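Two-Arm Tube Frame Assembly: Project Report
Kartini Goh, Primholm workshop

3. Build Work

The goal was to have two arms handle the parts of a small rack together. I called the rack Omus in my notes. It uses white tubes, end caps and a fabric panel. One arm was to steady the upright at its base while the other worked on the joint.

I wrote the control script at home and moved to the workshop in November for the arm trials. The log for this stage has 39 runs, each with a start time and a stop reason. Grip force was set to level 4 for all of them.

Both grippers working near the base of the upright pole:

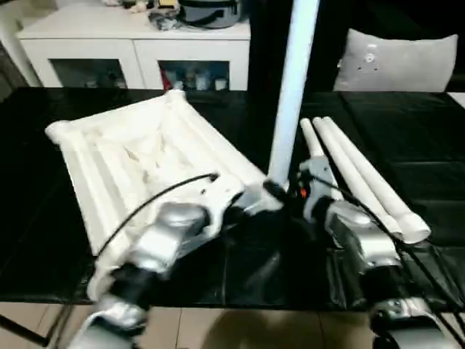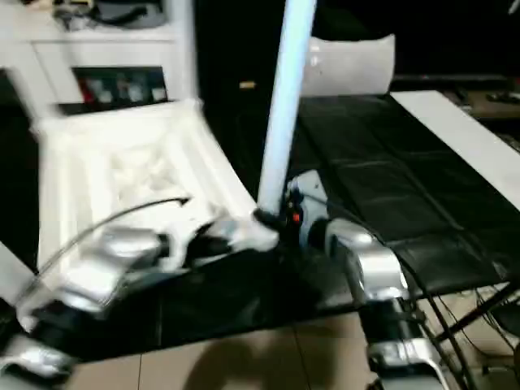 4. Problems and Changes

The main problem was timing. When one arm closed before the other, the pole leaned and the script stopped on a position error. I added a wait step so both arms report ready before either one closes. I also slowed the last 20 mm of travel.

Cable slack was the second problem. I retied both cables at the wrist and left a longer loop at the elbow. The script is now 1,081 lines and still needs a cleanup before I hand it in.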